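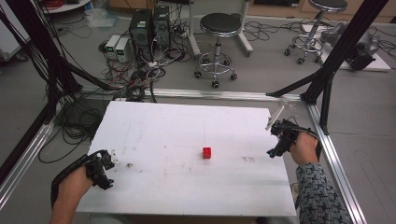 Removing grey smudges and dark specks from a white work surface

Posted by Tarek Jaber, Gercombe
November 3, 2025
Workshop and Office Care, 4 replies hidden by moderators

I should be grateful for advice on the care of a white work surface in a shared workroom at our Gercombe site. The board is rectangular and lies flat within an aluminium frame. It is used daily for handling small items, and I am responsible for the condition of the room as a whole.

The surface has become scuffed. There are faint grey smudges over it and some darker marks, including a cluster of small dark specks towards one side. The general wiping carried out at the end of each day removes dust but makes no difference to the marks themselves. The cleaning contractor, Tannous, has declined to use anything stronger than a damp cloth until we can tell them what the board is made of. It was supplied without paperwork and I have been unable to establish this.

I would ask members to address the following points if they are able:

What should be tried first on a white surface of unknown material?
Is it acceptable to use a melamine sponge?
Would a replaceable covering be preferable to repeated cleaning?

I would also welcome remarks on the floor. The two computer towers stand directly on it, next to the frame, with a good many cables in front of them, and it is difficult to clean there properly. Our next internal inspection is in 11 days.

R. Ashdown-Pike, Facilities Office

The first step is to determine whether the marks lie on the surface or in it. Draw a clean fingernail lightly across one of them. Where a mark has no edge that can be felt, it is most often rubbed-off material from something dark, such as rubber or soft plastic, and will usually respond to mild treatment. Where the nail catches, the surface has been scratched and dirt has settled into the scratch. Cleaning will lighten such a mark but will not remove it.

For an unknown material the following order is recommended. Stop at whichever stage gives a satisfactory result.

Dry microfibre cloth, with light pressure.
Warm water with a few drops of washing-up liquid. The cloth should be well wrung out, particularly near the edges of the board, where water may run under the frame.
A white pencil eraser, used on a single mark. This is frequently overlooked and is very effective on grey rubbing marks.
Isopropyl alcohol on a cotton bud, tested in a corner and left for 5 minutes before it is used elsewhere. If the surface becomes dull or tacky, or if any white comes away on the bud, do not proceed. Power to nearby equipment should be off and the room aired.

Specks should be lifted before they are wiped. A strip of low-tack tape pressed down and raised again will collect loose grit which would otherwise be dragged over the board and cause new scuffs.

Blotchy patches, as opposed to lines, call for a little more patience.

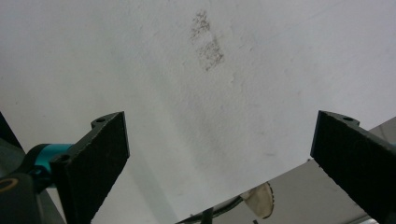

Work from the outer edge of the patch towards its middle and turn the cloth frequently, so that the loosened dirt is not spread over clean white. If the surface is paper or fabric, or is covered in either, no liquid should be used at all. A dry eraser or a soft brush is the limit of what can be done, and replacement will normally be the better course.

With regard to the melamine sponge, our office does not permit its use on glossy surfaces. It is a fine abrasive. The mark does come off, but a dull spot may be left in its place, and that spot will then take up dirt faster than the remainder of the board.

Murkon_Stores

We use the sponges and have had no trouble. Press lightly. Boards are cheap enough in any case.

L. Verheul, Ekville Technical Services

I would support the first reply in general but wish to add something on coverings and on the floor.

A covering is sensible where small objects are moved about on the same area every day. At Ekville we lay a plain white sheet over the board and hold it at the corners with removable tape. It is changed on the first Monday of the month, or sooner if it is stained. The sheet must lie flat. Any crease will collect dust and will show as a grey line within a few days. This practice was adopted in September and the boards beneath have needed only a dry wipe.

As to the floor, computers should be raised on a low stand wherever space allows. Even 40 mm of clearance admits a flat mop head and reduces the amount of dust drawn into the case. Cables should be gathered by destination and secured with hook-and-loop ties, leaving enough slack for anything that has to move. Each should be labelled at both ends before it is tied. Loose bags and packaging ought to be taken up from the floor before any mopping, and wheeled stools and stands moved out to the corridor. The castors deserve attention at the same time, as hair and thread wound round the axle will leave dark tracks on a grey floor.

I would advise against mopping near mains leads or power supplies. A vacuum cleaner with a brush head is suitable there, followed by a barely damp cloth once everything has been switched off at the wall.

Tarek Jaber, Gercombe

I am obliged to all who replied. The eraser has been tried on one of the grey smudges and has lightened it considerably. I have asked Tannous to quote for two low stands and will hold the alcohol test over until the room is out of use at the weekend.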